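Print this page | E-mail this page
Search this site Enter keywords Go

Tables and Worktops – Gallery

Quick page, more when I get time. People keep asking what the tops look like up close before they come all the way out to Bellamy, so I'm putting up what we have.

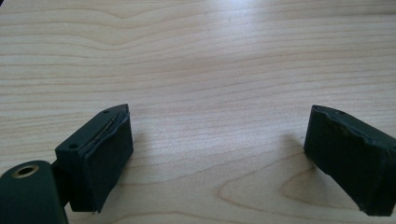

Everything in the spring batch is pale. Blond, beige, whatever you want to call it. We did 19 tops over the winter and the dark ones went first, so if you wanted dark you'll have to wait for Jussara to get back to the saw.

Grain on the light top. Long lines side to side, a bit wavy, then low on the right it swings into a loop, sort of a stretched teardrop. Cathedral figure if you want the proper word. Some people love it, some want dead straight lines all over – tell us which when you order, we can't swap later.

Shine. It's a smooth finish and it throws the light back, you can see the grain go whitish toward the top right. If your table is going under a big window think about that. The duller finish is the same price, takes 9 days longer.

Color. Warm beige on my screen, maybe not on yours. Ask for a sample chip, they're free, we mail them Sunday night.

Sizes and names, since the old list is gone:

Ullano – the kitchen one. 60 inches long, seats six if nobody minds elbows.

Grelen – the desk. Narrower. Fits under most sloped ceilings, measure first please.

Urska – side table, round corners. Only comes in the pale top for now.

Care, short version. Damp cloth, then a dry one. No scouring pads. Hot pans on a trivet allways, the finish will mark and we can't buff it out on your porch. Little scratches going with the grain hardly show, the ones going across do. Felt pads under lamps and printers.

Pickup is from the side door, ring twice. Bring a blanket and a second person, the Ullano is heavy and the legs come seperate in their own box. Hex key is taped under the top. If it isn't there, call before you go buy one, we have a drawer full.

Delivery inside Bellamy is $93 flat, upstairs included, unless the stairs turn – then talk to Jussara first. Outside town I'd need the zip code.

More pictures coming in March, the edge profiles and the legs. Also the offcuts shelf, which is first come first served, no holds, no phone orders. Cutting boards mostly, and a few shelf lengths.

Questions to the shop number, mornings are best. Afternoons the planer is running and I won't hear it.

– Eftychia Karamanlidis

Last updated: March

Print this page | E-mail this page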